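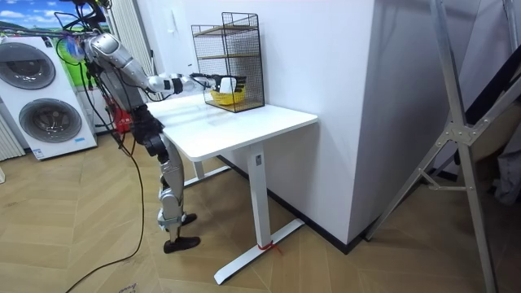 How many times do you have to show a robot the same chore before it can do it alone?

For the fruit basket task, our number was 200. That was the point where adding more takes stopped making much difference on the basket-to-shelf part. Other tasks will need more, and a couple of mine have needed a lot more.

I get asked this often enough that I'm putting the whole thing in one thread. The project is called Basden. The task is fruit into the basket, basket onto the shelf. I drive the robot by remote control and everything gets recorded.

1. What a take is

One take is the task from start to finish. I wear the headset and move my hands, and the robot's arms and hands follow. The recording has the joint positions, the hand positions and the camera views, all on one clock. If the clocks drift apart the take is thrown out. I lost a full afternoon to that in June and now I check sync before every session.

I write the task as one sentence before starting. "Put the fruit in the basket and put the basket on the lower shelf." If I can't write the sentence, the task is too big and I split it.

Bananas are harder than apples. An apple can be picked up from nearly any side. With a banana I have to decide on an angle and stick with it, and if I change my mind halfway the recording has a wobble in it that the model will copy.
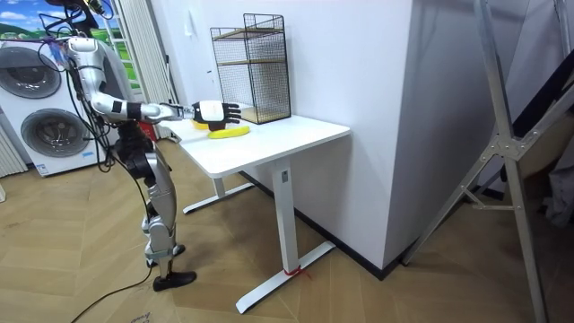 2. Pace

Go slower than you want to. My early takes were fast and full of small corrections. The later ones are slower and cleaner, and the model trained on the later ones does better on the banana.

Don't stop dead either. Long pauses while I think about the next move show up as long pauses when the robot runs by itself. We trim them where we can. Better to plan the whole move before the take starts.

3. Moving things around

Change where the fruit starts. Change it more than feels necessary. My first batch had the apple in nearly the same place each time and the policy would reach for that spot no matter where the apple was.

I keep a sheet with starting layouts and work down it. Tedious, but when I chose layouts off the top of my head I kept choosing the same few. 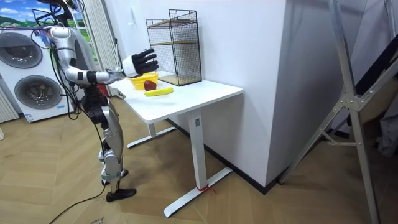 Basket, apple and banana on the desk, hand open.

4. What gets thrown out

Total recorded so far on this task: 873 takes. Plenty of those are practice. Out of the last big batch I kept 143. The rest had a dropped fruit with no recovery, a sync problem, or me bumping the shelf.

A drop followed by a good recovery stays in. Those takes are worth having. The robot will drop things when it's alone and it needs to have seen what comes next.

5. Labels

Every take gets a pass or fail and a short note. I do this the same day. The Stilleck viewer lets me scrub through all the camera views together, and the notes go in beside them. If I leave it until the next morning I can't remember why I hesitated.
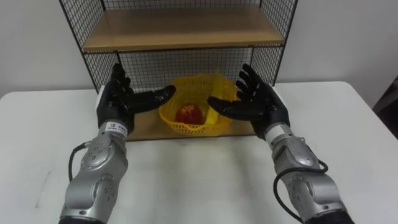 I spend more time looking through the head camera than at the robot, and that view decides what I can teach. Depth is the hard part. The mesh on the back and sides of the shelf helps me more than I expected, because the grid gives me something to judge distance against. The basket is trickier. With a hand on each side of it and the thumbs pointing in, I can tell left from right fine, but I have trouble judging how far forward the rim is. What I do now is line up on the front edge of the lower board first and then close in from both sides. The banana being nearly the same yellow as the basket doesn't help when it's standing up near the rim.

6. Two hands or one

Fruit is a one-hand job for us. For the basket I prefer 2 hands. It takes longer to learn to drive both arms evenly. I practiced on an empty basket before recording anything I meant to keep.

7. Sessions

Short ones. My takes get worse when I'm tired and I don't notice until I'm labeling them. I stop while they're still good.

Someone at Drestton asked if we could share the layout sheet. Yes, I'll post it as a reply here once I've cleaned up the column names.

Next task is folding a towel. No takes recorded yet.

Friday, January 6, 2023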